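Why I stopped reading the monthly sales email first

I run a small online shop for kitchen and storage goods, and before that I worked six years in the office of a bigger retailer. In both places the morning started the same way. Somebody opened the sales numbers, and the mood of the day was decided before the coffee was ready. I did it also in my own shop, where I am the only person whose mood can be decided.

Since November I do it differently. I read first the returns and the messages, and only then the sales.

It began with a newsletter from Trivov, a consultancy that writes for small merchants. They had asked 2,000 shoppers why they did not come back to a store where they had bought once. I expected price to be the big answer. It was there, but many people had simply forgotten the name of the shop. They remembered the product and the colour of the parcel, and not who sold it to them. I found this a little painful, because I paid a designer quite good money for my name and logo.

So I exported my own customer list. It has 3,134 addresses on it, collected in four years. Of these, 535 have ordered a second time. I had never looked at this number, although the shop software shows it on a page two clicks away from the one I open every day.

I wrote to 30 of the customers who bought only once. It was a plain email without a discount code and without a survey link, only the question of what they had been looking for when they found me. More than half answered, and some of the answers were long. One woman in Rirncombe told me she had bought shelf liners for her mother and did not need any more shelf liners, and why would she? It is a fair point. I had been sending her shelf liners every month.

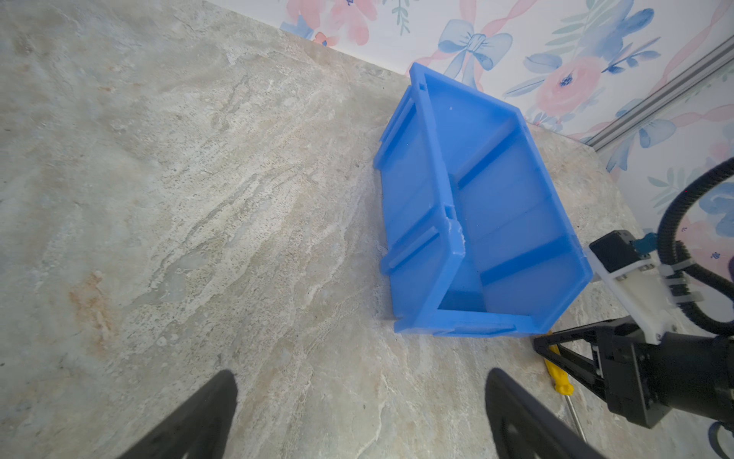
Blue storage bin on the stone counter.

What I changed after this is quite modest. The name of the shop is now printed on the inside of the box lid, in large letters. The newsletter goes out every second month, and I do not put in it the product the person already has. For this I moved to Riven, which lets me sort customers by what they bought. It took me two evenings to learn, and I still do not understand the part with the tags.

I have also been reading Grímsdóttir, a small trade blog about shopkeeping. It has a long piece which argues that loyalty programs mostly reward people who would have come anyway. I do not agree with all of it. My bakery has a paper card with stamps, and I walk past another bakery to use it.

Is the shop doing better? The second orders have gone up a bit, but the winter months are always good for storage things, so I will wait until spring before I believe it. If you have a shop of similar size and you know your own number of returning customers, please write it in the comments. I would like to compare.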